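Edton Community Help > Arms and End Effectors > Gripper selection

Wernus jaws or Tultance jaws for sorting toy bricks with two arms?

Posted by edton_bench2, 9/28/26
Tags: parallel gripper, two-arm cell, jaw geometry, controller timing

I am comparing two sets of jaws on a two-arm cell. The task is colour sorting of toy bricks into a white bin with three compartments: blue on the left, red in the middle, yellow on the right. Arms, controller and fixed camera stay the same throughout. Only the jaws change.
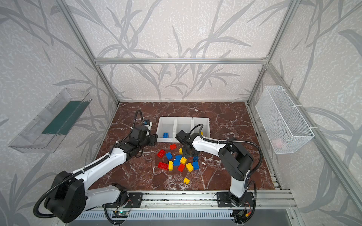
Bricks on the marble floor in front of the bin, both arms reaching in.

The Wernus jaws are narrow and stiff. They get between bricks that lie close together, but they slip on the studs when a brick is tilted. The Tultance jaws are wider, with a softer face. They hold a tilted brick well and tend to pick up its neighbour at the same time. I have 130 picks logged with each set and the overall failure rates are too close to separate. The types of failure differ, and I do not know which is easier to correct in software.

The controller is the standard Edton unit with the closing force left at default. I have not tried mixing the jaws, one set per arm, and would like to know whether that is worth the recalibration.

Reply from railcount
Accepted by the poster

Separate the failures by type before choosing. A slip on a tilted brick costs one more attempt and leaves the brick on the floor, where the camera can find it again. A double pick costs more. If the two bricks differ in colour, one of them goes into the wrong compartment unless you check the jaw opening after closing.

That check is easy to add. Read the jaw position once the force has settled and compare it with the widths a single brick can present. A 2x4 brick has several, depending on which face is up, so use a short table of allowed values with a tolerance on each. Anything wider is treated as a double. Open low over clear floor, move off, and take a new camera reading before the next attempt.
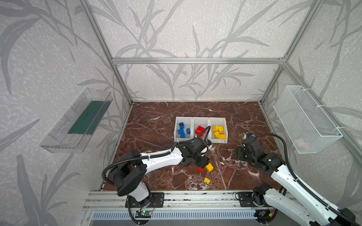

Does closing force need to be set again when the jaws are changed?
Set it again each time, as a softer face compresses and the controller reports contact later than it would with a stiff one.

On mixing: it works, at a price. You need two tool offsets and two width tables, and the planner has to know which arm carries which jaws. I would finish the comparison with matched jaws first. Mixed jaws will also confuse your log unless the arm is recorded with every pick.

Check the cable sleeves as well. If the sleeve pulls on the wrist at full reach, the jaw tips arrive slightly out of line, and this shows up as slip on one arm only. Run the same pick near the base and near the bin and compare the tip position.

Reply from manual_override

Tultance. Had the Wernus ones at the Man site and changed them in November. Fewer drops. Did not measure it.

Reply from lowtorque

I agree with most of the accepted reply but would look at the bin before the jaws. With a divided bin and two arms, a good part of the lost time is one arm waiting for the other to clear the compartments. Wider jaws make this worse, because the keep-out zone around each tool has to grow with them.
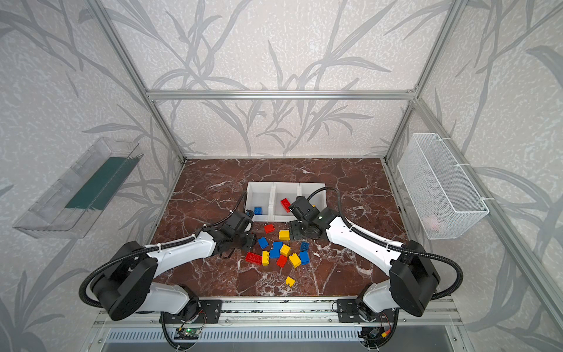

lowtorque
Moderator, End Effectors section

Log the waiting time per arm as its own column. If it changes between jaw sets, part of your difference in cycle time comes from the planner and says nothing about grip. Lock the release point for each compartment too, and keep it identical for both sets. If the release height varies, bricks can bounce off a divider and be counted against the jaws.

For the start layout, use a printed sheet with brick outlines, place the bricks to it and then slide the sheet out. Hand-scattered layouts vary a good deal in how many bricks touch each other, and touching bricks are the case where these jaws differ most. Upright bricks should be logged separately from flat ones.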